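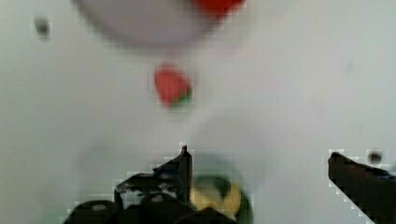

Fig. 1. A strawberry on a white surface.

How Long Does a Strawberry Really Last?
November
By a second-year food studies student, Nustport Community College

I picked this topic because I was throwing out so much fruit! Everyone in my family has a trick for keeping strawberries (my grandmother swears by vinegar, my roommate never washes anything until she eats it), and I wanted to see which one held up.

I bought 162 berries at the Mallatano market, all from one stall, and split them into two groups. One group got a quick dip in vinegar and water and then a long dry on paper towels. The other went straight in the fridge the way they came. Both groups sat in lidded boxes on the same shelf, and I checked them every morning before class, which got old fast.

The first couple of days were pretty boring. Then the unwashed group started getting fuzzy spots, mostly where berries were touching each other. By the end of the week I had pulled 36 moldy ones out of the unwashed boxes and a lot fewer out of the vinegar boxes. The vinegar ones did go softer, though, and a few lost their shine. I couldn't taste any vinegar, but my roommate says she could.

One thing I messed up: I packed the boxes too full at the start, and I think that hurt both groups. I also left a box on the counter for two hours during a fire drill on Ponce Street, so I dropped that box from my totals.

If I did this again I'd use a single layer and try a different variety too. The stall only had Irnivia, and those are on the soft side to begin with. I'd also like to test the paper towel by itself, without any vinegar, and see how much of the work it was doing.

Contact the Food Studies office | © Nustport Community College | Back to top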